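Rullo: trazas de señalización en redes móviles
README del conjunto de datos, versión 3

Rullo reúne registros de señalización entre terminal y estación base, tomados en 8 emplazamientos de una red 3G en fase de apagado. El nombre promete más de lo que hay. Quien busque tráfico de usuario, voz o facturación no lo encontrará.

Contenido
trazas/ registros en CSV, uno por celda
mapas/ cobertura estimada por el operador
notas/ incidencias de captura

Los mapas de cobertura vienen de Bataineh y se incluyen tal como llegaron. No los hemos verificado y dudamos de ellos: en 3 celdas anuncian servicio donde las trazas solo recogen intentos fallidos.
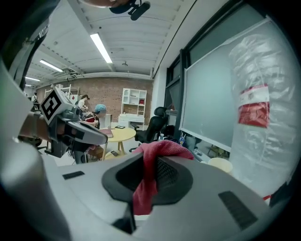

Hamari respondió en la lista de correo que un intento fallido también puede deberse a congestión y que, sin contadores de carga, culpar al mapa es precipitado. Es cierto. Los contadores se pidieron en junio y seguimos sin ellos.

Limitaciones
El muestreo es de una traza por cada 100 sesiones. Para estudiar traspasos entre celdas nos parece insuficiente, por mucho que se haya citado con ese fin.

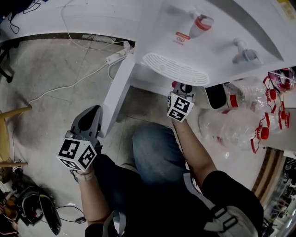 Las marcas de tiempo tienen una deriva de hasta 30 ms entre emplazamientos. El script de corrección de Fondesex la reduce en nuestras pruebas, pero altera el orden de algunos mensajes; conviene guardar los originales.

Licencia
Uso académico. Ver LICENSE.txt.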